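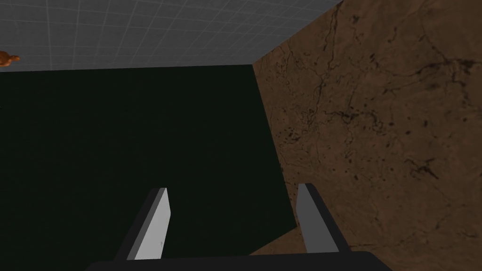

Fig. 1. Two parallel fingers, each angling upward and outward from a flat black bar. Computer rendering.

Drawing for Makers, week 2 handout
Perspective without tears (mostly)
Notes by Fiona Purves, updated 2022-09-23

Hi all. These are my notes from the lecture, cleaned up a bit and with the parts I rushed through put back in. If you missed class, read this first and then borrow Evander's sketches, which are much neater than mine on the board.

Where your eye is

Before you draw a single line, decide where you're standing. I mean your actual eye height. If you're sitting at a desk, the horizon line on your page sits at the height of your seated eye. If you stand up, it goes up with you. I still forget this when I'm tired, and I end up with a drawing where the table belongs to a tall person and the chair belongs to a toddler.

Draw the horizon very lightly, all the way across the paper. Write "eye" next to it. You can erase the word later, but it stops you from sliding the line around halfway through, and I promise you will want to.

One-point perspective

This is the setup where you look straight at the front of something. Think of a hallway, or a street when you're standing in the middle of it (please don't stand in the middle of it). Everything that runs directly away from you heads for one spot on the horizon. Everything that runs side to side stays level, and everything that goes up stays upright.

The classic mistake is putting the vanishing point too far off to one side. Keep it somewhere in the middle third of the page for now. If you push it way out, your front faces start to look wrong, and what you wanted was two-point.

Two-point perspective

Now turn the box so a corner faces you. You need two vanishing points, both on the horizon, and they should be far apart. Farther than you think! Most of the stretched, pointy boxes I saw in last year's July workshop came from vanishing points crammed onto the same small sheet. Tape scrap paper to both sides of your drawing and put the points out there. It looks silly and it works great.

Start with the nearest vertical edge. Draw it to whatever height you like, then run lines from its top and bottom to both points. Add two more verticals for the far corners, and you've got a box. If the top of the box is above your horizon you won't see the lid, so don't draw one. Somebody asked about this after class and it's a good thing to check every time.

Foreshortening

A long thing pointing toward you takes up less room on the page than you expect. Your brain knows the ruler is long, so your hand wants to draw it long. Hold your pencil out at arm's length, close one eye, and measure the length against the width. Then believe the measurement. I spent a whole summer drawing my own feet this way and the early ones look like flippers.

Tapering is the other half of this. The end that's nearer usually looks wider, but some objects really do taper, and then you have both things going on together. When you can't tell which is which, turn the object around and look again from the other end.

Light and dark faces

Pick three values and stick to them: one for the face that gets the most light, one for the middle, one for the shadow side. No blending yet. I'd like to see flat, boring, separate tones — you can get fancy in week 4. A dark face right beside a very pale one will read as an edge even if you don't draw a line there at all, so try leaving the line out.

Homework

Draw the same cereal box three times: once from above, once with your eye level with the middle of it, once from below. Leave your construction lines in. I want to see them, messy ones included.

Then draw one long object pointing mostly toward you. A wooden spoon is fine, and so is an umbrella. Spend 40 minutes on it and stop even if it isn't finished.

Evander Laing is running the drop-in table again if you get stuck, and he has spare tracing paper. Bring both drawings next time, plus a soft eraser and a ruler longer than your sheet is wide.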